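Gripper shootout, part two: Kosetti fingers against the Ruchti pair

The first round was all rigid parts, and everything I tried could pick up a rigid part. Snack wrappers are harder. The film slides over whatever is inside, the seams catch, and the object changes shape between the approach and the squeeze. Heidrun Steiner suggested them back in May and I finally got to it on Sunday.

Same arm as before, same Cotodis controller, wrist camera left on auto exposure. The only thing I swapped was the fingers. Grip force is set in the controller's own units, 0 to 1000, which do not map to newtons in any way the manual admits to.

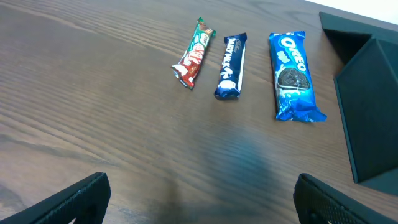
KitKat, Dairy Milk and Oreo on the table, seen from the wrist.

Bars first. Both finger sets handle a chocolate bar lying flat if the jaws close across the short axis. The differences show up when the yaw estimate is off. The Kosetti fingers tolerate a bad angle and drag the bar into line as they close. The Ruchti pair is stiffer and tends to ride up on the crimped seal, at which point the bar rotates out and you start over.

The Oreo pack is wider and wants a larger opening. With the Ruchti pair I had to raise the approach height to clear the wrapper, then come down slower. Cycle time suffers. I did not tune this further.

Glare is the other problem. Foil highlights move with the wrist, and the Skamisico segmentation model splits one wrapper into two objects when a highlight crosses it. Locking exposure would probably help – I left it alone to keep the runs comparable with part one.

Bags are a separate case. A bag gives you very little to hold except film, so I grip low and accept that the top will lean. Anything above the middle of the force range crushes the contents. Anything too low and the bag creeps out on the way up.
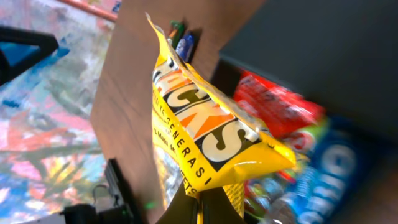

Numbers and settings

I logged 979 grasp attempts across the two finger sets, wrappers only. Failed detections are not in that count. I ran 3 force settings per set and kept the closing speed fixed.

Kosetti was better on bags at every setting. On bars the two were close enough that I would not choose on that basis. Ruchti releases more cleanly, with less film sticking to the pad, and that matters if you are dropping into a bin with other packs already in it.

The Kosetti set is staying on the arm for now. Next job is the exposure lock, then a rerun of the bars with the yaw offset deliberately wrong.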